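Skip to content
Home Builds Parts Bin About Contact

This site uses cookies to remember your settings. By continuing to read you accept this. OK

Gripper number two has fingers, and the fingers have pads!

If you read the June post, you know the first version of our hand-held gripper could pick up a tennis ball and not a whole lot else. The fingers were too smooth, the shell was too small for any human palm, and the whole thing got warm enough that Imre started wearing a glove. So we took it apart, kept the screws, and started over under a new name, Skuvlow (Imre's idea, and I've stopped asking what it means).

The big change is the shell. It's much larger now, grey and curved, with a vent slot in the flat part and another, bigger one down the side. I drew those ribs 15 different ways before I got a set that printed without drooping, and I still love looking at them. The fingers are black with textured pads on the inside faces, and they open out like a pair of jaws. I squeezed it for most of an evening just to watch it move.
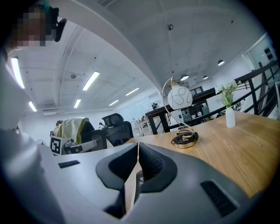
Lizelle Maluleke
Weekend builder and keeper of the parts bin
February 11, 2018

We've been working at the shared workshop, upstairs where the long wooden table is, and I've been trying the gripper on whatever is within reach. The lamp with the squiggly glass globe is my favorite target, mostly the thin gold arm it hangs from. A round tube is a mean test for flat pads — if the two fingers don't meet square, it rolls right out. The little white vase is next on my list, but I want softer springs in there first. Ceramic makes me nervous!

Things I changed this month, for anyone building along:

The pads are glued and pinned now. Glue alone let go on the 106th squeeze (yes, I kept a tally on masking tape), and with the pins in I quit at 166 with nothing loose.

The left finger pivot got a longer bushing. It used to wobble if you twisted your wrist, and all the slop showed up at the tip.

The shell weighs 119 grams more than the old one. I thought I'd hate that, but it sits so much better in the hand that I don't notice until I've been at it a while.

Still on the bench: the trigger return is slow, and the cable exit points straight at my elbow. Shakuntala Garg wants to move it to the back, and she's probably right, though it means reprinting the whole lower half. Files go up once that's settled.

Share this | 15 comments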